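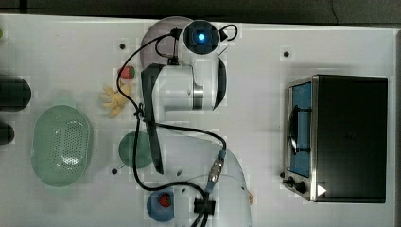 Toy fruit, the mint-green colander and the toaster oven on the white table.

How to clean a play kitchen set
14 Aug 2020

I put off washing our play food for most of July, and then I picked up a banana that was sticky on one side. So we did the lot! It took me 70 minutes from start to finish (20 of those were just drying time), and you don't need anything fancy.

First, get everything out onto one big table and spread it around. I like a white top for this because crumbs show up. Pull out anything with batteries or metal on it and keep that away from the sink.

Fill a bowl with warm water and a squirt of dish soap – I use Fimska, but any mild one will do. Plates, mugs and bowls can go right in. Colanders are the fiddly ones, so take an old toothbrush and go around the holes from both sides. 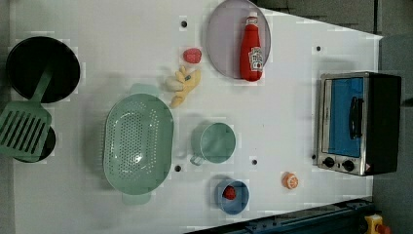
Squeeze bottles need a bit more care. Wipe them with a damp cloth and go easy around the label, or it'll start peeling at the corners. I do the pans and slotted spatulas the same way, then run a dry cloth over them so they don't get water spots.

Soft fruit shouldn't be soaked. Dab it with a soapy cloth, dab again with a clean one, and leave it on a towel overnight if it still feels damp in the morning light of your kitchen – mine did.

The toaster oven only gets wiped, door first and then the knobs. I use a cotton swab for the gaps.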